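Umbrella cell at Skesley: the stop button fault
June
By Subira Were

Gallery page for the Ginodo umbrella job, with notes on the stop button fault and the repair.
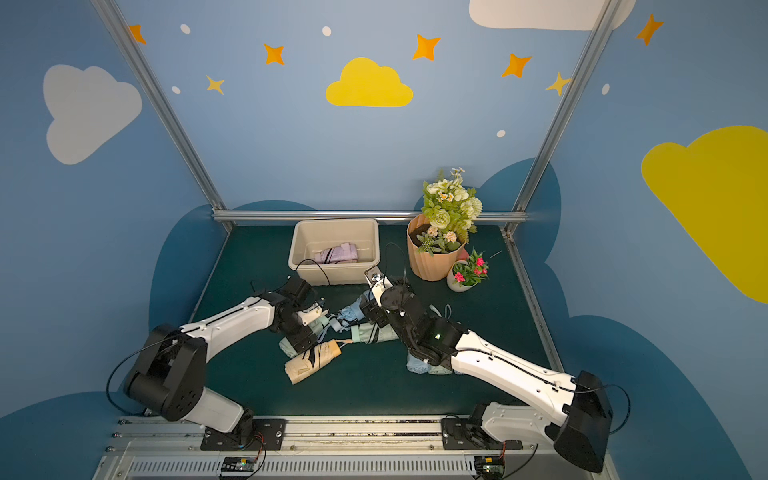
What went wrong with the stop button?
The button cut power to the left arm only. The right arm was being fed from a separate power board that had been left out of the stop circuit, so it kept moving after the button was pressed.

Two arms at work on the folded umbrellas, with one umbrella already lying in the beige bin. There is a small circuit board in front of each arm on the front rail.

The Ginodo job is simple on paper. The arms pick folded umbrellas off the green tabletop and place them in the bin. The fabric slides, the straps catch, and no two umbrellas lie the same way, so somebody has to reach in fairly often to sort out a tangle. We had been doing that with the stop button pressed and the arms still switched on at the wall.

Pichit Phromma was on the bench when the fault showed up. A strap had looped over one finger of the right gripper and the arm was pulling against it. He pressed the button at 2 p.m., saw the left arm go slack and put his hand in to free the strap. The right arm finished its move and closed on his thumb. Carter Boychuk pulled the plug at the wall. Pichit had a bruise and a small cut, which was cleaned and taped on site. He was back at work the next morning, although we kept him off the cell until it was fixed.

Lertchai Sriwong traced the wiring that afternoon. The original power board had a worn socket and had been swapped out a while earlier. The replacement was a socket short, and the right arm's supply went into a spare board under the bench. That board worked perfectly well. It had never been wired through the stop relay, and there was no label on it to say so.

We then went back over the test sheet. It asked whether the button "stops the cell". Whoever did the check pressed the button while the left arm was moving and the right arm was parked. It passed 7 times that way. The sheet has been rewritten and now has a line for each arm.

What was changed

Both supplies now run through one board behind the stop relay. The spare board has been taken out of the room.

The stop test is done at the start of each shift with both arms moving. If either one keeps going, the cell is switched off at the wall and tagged.

Hands stay out until the wall switch is off. Pressing the button is no longer enough for clearing a strap.

Straps are tucked in or fastened where possible before the umbrellas go on the table. Anong Saengthong tried this over 50 picks and got 3 snags. They were all on the longer straps, and we are still looking at what to do with those.

The gripper closing force has been turned down as well. It drops a heavy umbrella now and then at the lower setting, and we can live with that.

The Phetsri cell next door was built the same way, so it was checked too. Its supplies were on the right board but the labels were missing. Those have been added. Futavwood has a copy of the wiring sketch and the new test sheet for its own bench.

If you find an unlabelled board or plug on any of the cells, leave it as it is and tell Lertchai before running anything.

Contact: Subira Were, Skesley workshop | Copyright Skesley | Back to top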